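Mudow Reading Grant, progress report for June
Prepared by Sofia Politis for the Ververidis fund

We said we would enroll 200 adults in evening reading classes by now. We have 154 on the list. I would be careful even with that figure, as it includes people who signed up and came once. Hammad Sethi is going back through the sign-in sheets and will send a cleaner number.

The Pruvum placement test still worries me. It puts most new learners at level two, whatever they tell us about their schooling, and the tutors have started to ignore it. The vendor says the scores settle down after a few weeks. I have seen nothing that backs this up.

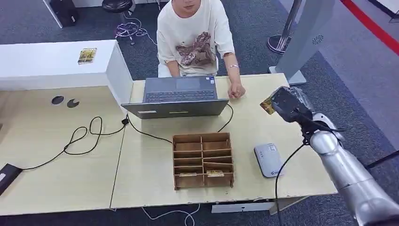
Spending is under plan by $282, mostly because the second order of workbooks has not been billed. I don't count that as savings.

The Isesero branch lost its Friday class when 13 learners dropped to four. We blamed the bus schedule at first, but the Monday group rides the same bus and has held up fine. Before we pay for another term there, I want to call the people who left.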